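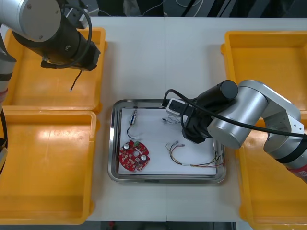 What do you do with small electronic bits left over from old projects?
Sort them on a tray first, then put them in bins by type.

I line the tray with white paper. Tiny dark parts show up on it and the metal doesn't glare back at you.

Circuit boards get a bin to themselves. The round red one with the scalloped edge is a keeper – the capacitors alone are worth the space.

Wire is the slow part. Red, yellow, brown and green all looped together. I pull the bundles apart by hand and cut nothing under 4 inches.

Anything with a short wire still attached stays whole. Learned that in June after snipping a lead I needed.

Annelies Bosman asked about labels. Masking tape and a marker, on the short side of the bin.

Up to 31 parts a session, then I stop. Next lot is the Plarlow box – mostly connectors, two dead radios.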